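Postside Home Help Desk
Ticket: comforter going lumpy, cover shedding lint in the wash
Opened: March 2018
Status: closed

What the customer wrote

Hello and thank you in advance for reading all of this, I know it's long! I bought a Bernach comforter and one of your duvet covers last July and I have loved them both until now. After the last few washes the filling has slid down into the corners, so I wake up with a cold strip across my middle and what feels like a pillow on each foot. I also find gray fluff on everything that shares a load with the cover. I have a front loader, a dryer that runs hot no matter what I tell it, and a small apartment in Ratdale with no yard, so hanging things outside is out. Is the comforter done for, or can I bring it back?

First reply from the help desk

Thank you for such a careful note, it saves us a lot of back and forth. Lumps in a Bernach are nearly always damp filling that has stuck together, and damp filling can be talked back into shape. Please don't cut the stitching to get at it (one customer did, and we are still hearing about the feathers). Work through the steps below over a free afternoon and write back with how each one goes.

Step 1. Take the comforter out of its cover and lay it on the bed. Clear off pillows, throws and anything that lives up there, stuffed animals included. Press your palms flat along each row of stitching and make a note of where it feels thick or cool. Cool spots usually mean moisture is still hiding inside. 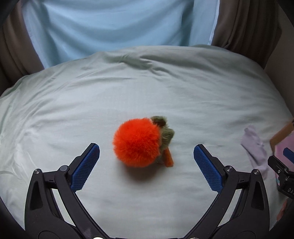 Step 2. Dry it again on the lowest heat you can get, for 50 minutes, with a couple of clean tennis balls. Stop every 10 minutes, pull it out, shake it hard from two corners and turn it end for end before it goes back in. Yes, it's a nuisance – but the shaking does more than the heat does.

Step 3. Break up whatever is left by hand. Pinch the lump through the fabric and tease it apart with small tugs, working toward the thin spots.

Step 4. For the lint, turn the cover inside out and clean the corners and the button edge, where fluff likes to pack itself in. A slightly damp microfiber cloth picks it up far better than a sticky roller. Wash that cloth on its own afterward and skip the fabric softener, which leaves a coating on the fibers so they stop grabbing.

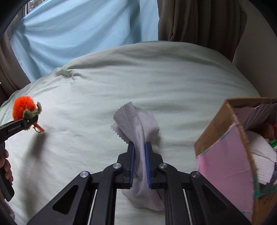 Microfiber cloth with pinked edges, for Step 4.

Customer update

I did it all, and it took me most of the afternoon and two pots of tea. Steps 1 and 2 fixed everything except the bottom left corner, which was still cool to the touch, so I gave it another round in the dryer and that did the trick. The cloth brought a shocking amount of fluff out of the cover. I had been washing it with my Lam bath towels this whole time. Could that be where the gray is coming from?

Second reply from the help desk

Oh, that would do it! Towels shed, and a duvet cover in the same drum works like a big bag and collects all of it. Wash the cover by itself with the buttons done up, and give the dryer screen a good rinse under the tap. For the comforter, once or twice a year is plenty if the cover gets washed often. Let it rest flat overnight before you put the cover back on.

Closing note

Customer reports no new lumps and clean loads after 6 washes of the cover. No replacement sent. Ticket closed, with our thanks for the very kind words about the tea.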